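# Bench notes, July: teaching the arm to pull drives

I got the arm working again at the shared shop, so this is a catch-up post for the two months I didn't write anything.

Quick recap if you haven't read the earlier ones. I rent a bench at Geraditz, and for most of this year I've been trying to get a small six-axis arm to take old desktop computers apart far enough to recover the drives. The arm is a secondhand Kastard I rebuilt over the winter. The shop gets a steady supply of retired office desktops, and pulling drives by hand is dull work that I'm happy to hand off. So far I've spent far more hours on the arm than I would have spent with a screwdriver. I knew that going in.

The big change since spring is the wrist camera. I used to run everything off one camera clamped to a shelf, and it lost sight of the fingers whenever the arm leaned over the work. Mounting a small one at the wrist fixed that and gave me two new problems. The first was the cable, which I've rerouted three times. The second was calibration. The offset between the camera and the fingertips shifts every time I take the gripper off, so I now run a calibration card before each session. It takes 200 seconds, and I use the time to sweep up.

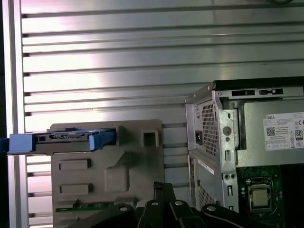
Drive caddies have taken up most of July. The arm has to close on the end of a caddy, squeeze enough to hold it, lift, and set it down somewhere else without twisting. Color turned out to be the easy part. Against all the gray and silver, a blue caddy like the one lying across the fixture plate is simple to segment, and a plain threshold does as well as the model I spent a week training. The angled tab on the right end is harder. My grasp planner wants parallel faces, and it kept proposing grips on the slanted part, where the fingers slide. I ended up masking the tab out and telling it to grip the body.

Grip force is a number from 0 to 1000 on this controller, with no units that I've ever found documented. At 468 the caddy slips when the wrist turns. At 471 it holds. I don't like having a margin that thin, so I glued new rubber pads from Dorninex onto the fingertips and started the force sweep over. I'll post those numbers when I have a full set.

Lighting is the other thing I've been fighting. The metal slats behind the work area throw back a lot of glare, and the depth estimate goes bad in the bright patches. I tried a sheet of matte black card over them, which helped until it fell on the arm. Next I'm going to try moving the lamp lower and to the left. If that doesn't do it I'll paint a board.

With the current setup I ran 87 pick attempts on a loose caddy, starting from slightly different angles. I haven't sorted the failures properly yet, but the common one is the arm stopping a few millimeters high and closing on nothing. I suspect the calibration card is warped. It's printed on regular paper and taped to hardboard.

Still on the list:

- Reprint the calibration card on something stiff
- Shorten the gripper cable and add a clip at the elbow
- Write a recovery move for missed grasps, so it backs off before trying again
- Order a spare finger linkage from Achterberg before the one I have wears out

I haven't let the arm reach inside a chassis with any speed yet. It goes in at a crawl with my hand on the stop button, and I'd like the missed grasps sorted out before that changes.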